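Reading time: 5 min

Progress report to the Toser Fund
Household food waste storage study, second period
Prepared by Érica Figueiredo, with laboratory sections by Albane Vasseur
25 January 2022

1. Purpose of the period

The grant covers a comparison of two kitchen caddy types, the Stomasell vented caddy and the Bukell sealed caddy, in ordinary homes in the Prado district. The question is which of the two keeps food waste in a state that residents will tolerate until the collection day, and which yields material that the composting site can accept without extra sorting. The first period dealt with recruitment and the drafting of the diary. This report covers distribution of the caddies, the first round of weighing and the bench tests on liners.

2. Distribution

The plan was for 200 households with each caddy type. All 200 vented caddies were placed by the end of the second distribution round. The sealed caddies were slower to place. Two pallets arrived with lids from a different size and had to go back, and the replacement lids were received too late for the flats on the eastern side of the district. Those flats have been moved to the next round and will be reported separately, as their weighing period will not overlap fully with the others.

Residents were given a caddy, one roll of liners, a printed diary and a card with the contact number. The card was reprinted once after a wrong extension was found. Old cards were collected at the next visit where the resident still had one.

3. Weighing

Caddies are weighed at the kerb with a hanging scale before they are tipped into the collection vehicle. The tare weight of each caddy is marked on the underside. To the end of the period we hold 863 valid weighings. A further 113 were rejected. The usual grounds were a missing household code, a caddy containing glass or metal, or a reading taken with the lid off when the tare included the lid. The last of these can be corrected by calculation, and Albane Vasseur is preparing a note on whether the corrected readings should be restored to the set. Until that is settled they stay out.

Scale readings were checked against a reference weight at the start and end of every round. One scale drifted beyond the permitted limit and was withdrawn. The readings from its final round are among those rejected.

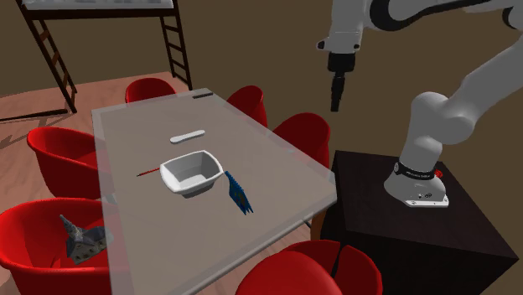

Figure 1. Robot arm on a black pedestal, gripper pointing down (computer rendering).

4. Liner tests

Three liner materials were tested: plain paper, coated paper and a starch-based film. Each was filled with a standard mix of vegetable peelings, cooked rice and coffee grounds and held at a steady room temperature. We recorded the time to first leakage, the loss of weight and the condition of the base when the liner was lifted.

Plain paper failed first in the sealed caddy, where moisture collects on the inside of the lid and runs back down the walls. In the vented caddy the same paper lasted to the end of the test in most runs, though the base was weak and had to be supported by hand. Coated paper lasted in both types. The starch film did not leak, but it stretched when lifted and in several runs split at the seam. It also attracted more complaints about smell in the diaries, which agrees with the lower weight loss measured on the bench. We do not yet have enough diary entries to treat this as a finding.

The rice content of the mix was reduced after the first batch, as it had made the samples heavier than anything seen at the kerb. First-batch results are kept in the annex and are not included in the comparison.

5. Diaries

Return of diaries is below the level assumed in the proposal. Residents who return the first sheet mostly go on to return the rest, so the loss is at the start. We have shortened the first sheet to a single side and removed the question on household income, which several residents had left blank or crossed through. The question on where the caddy is kept has been retained. It separates worktop, under-sink and outdoor use, and early entries suggest that outdoor users empty the caddy less often.

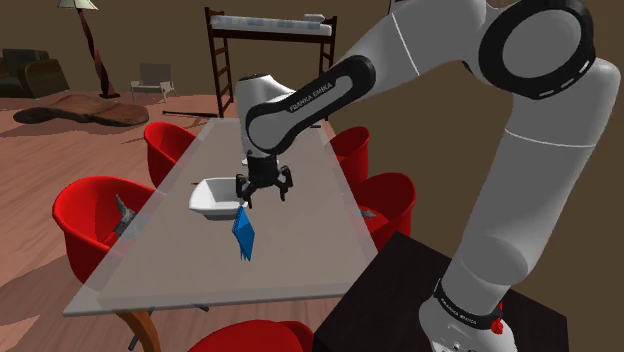

Figure 2. Arm and black gripper positioned over the table (computer rendering).

6. Departures from the work plan

6.1 The eastern flats are deferred, as described in section 2.

6.2 The moisture analysis has been moved from an outside laboratory to our own drying oven. The cost saved has been set against the return of the lids, pending a credit from the supplier. The net effect on the equipment line is small, and no transfer between budget lines is requested.

6.3 The survey of collection crews has been brought forward. Crews had begun to report difficulty in opening the sealed caddy with gloves on, and it seemed better to record this while the caddy was still new to them.

7. Next period

Sealed caddies will be delivered to the eastern flats and weighed under the same procedure. The liner tests will be repeated with a mix containing meat and fish scraps, subject to approval of the handling procedure. The composting site has agreed to accept separate loads from the two groups in March so that contamination can be sorted and weighed by caddy type.

We ask the Fund to confirm that the separate reporting of the eastern flats is acceptable. The revised timetable and the statement of expenditure are supplied as annexes B and C.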